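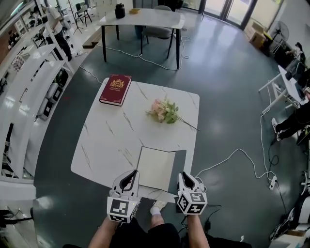 Greteck Pauses Use of Handheld Gripper Sets After Finger Closure Fault

Company to replace trigger return springs and revise station checks at its Arellano site

ARELLANO – Greteck announced in May that it has paused the use of 16 handheld gripper sets at its Arellano site after a fault in which the fingers of a gripper stayed closed when the operator released the trigger. One operator received a minor pinch to the thumb while freeing an object by hand. The operator was seen by the site first aider and returned to work the same afternoon. No other injuries have been reported.

The grippers are used in pairs at tabletop stations, where operators pick up, move and set down everyday objects such as books, notebooks and cut flowers. Recordings of this work are used to train the company's Prikside line of two-armed robots. Each gripper carries a marker cube at its base so that its position can be followed during a recording.

What Happened

The operator was working through a sequence that called for an open notebook to be closed and placed beside a hardcover book. When the trigger on the right gripper was released, the fingers did not open. The operator put down the left gripper and pulled at the cover of the notebook. The fingers then shifted without warning and caught the operator's thumb.

The station lead stopped work and set the gripper aside for inspection. Work at all stations using the same model was halted before the end of the shift.

Findings

Greteck's engineering group examined the gripper and found that the trigger return spring had slipped from its seat. The group then reviewed 213 recordings made with the same model and found 9 in which the fingers opened late. None of these had been reported as a fault. Operators had repeated the movement and carried on, as the written procedure at that time allowed.

The review also looked at the layout of the stations. The cable running from a gripper can drag against the table edge when the operator reaches across the top. Inspectors did not find that cable drag caused the fault, but they concluded that it makes a slow release harder for the operator to feel. Power and data cables on the floor near the stations were recorded as a separate trip hazard.

"Our procedure treated a late release as a recording problem, and it should have been treated as a safety problem," said Amarachi Iyamu, Director of Site Safety at Greteck. "We have changed the procedure. Any gripper that does not open at once is now taken out of use and tagged."

Corrective Measures

Greteck is fitting a new return spring with a deeper seat to all 16 sets. No set will go back to a station until it has been inspected and signed for by 2 members of the engineering group. The springs are being supplied by Girkumlow, which also carried out the bench tests of the new part.

The following rules now apply at every tabletop station:

Operators must open and close both grippers before the first recording of each session and after every break.

Hands must be kept clear of the fingers whenever an object is held. A stuck object may be removed only after the gripper has been unplugged and placed on the table.

Gripper cables must be routed to the operator's side with enough slack to reach the far edge of the table.

Floor cables and power strips must be moved out of walkways or placed under covers.

Late releases must be written in the station log, with the number of the gripper and the time.

Effect on Prikside Robots

The fault concerns the handheld sets only. Prikside robots use a motor-driven gripper that does not contain the return spring, and units already with customers do not need to be checked or returned. The 9 recordings showing a late release have been removed from the training set.

"We regret the injury to our colleague, and we thank the station lead for stopping work promptly," said Danjuma Edet, Head of Operations at Greteck. "Recording will resume one station at a time, as the repaired sets are released. We have not set a date for full operation."

Outside groups that have received handheld sets on loan from Greteck have been contacted directly and asked to stop using them until replacement springs arrive. Any group that has not been contacted should write to the site safety office in Arellano.

About Greteck

Greteck develops two-armed robots for light handling work in homes, offices and shops. The company records and reviews its training material at its Arellano site.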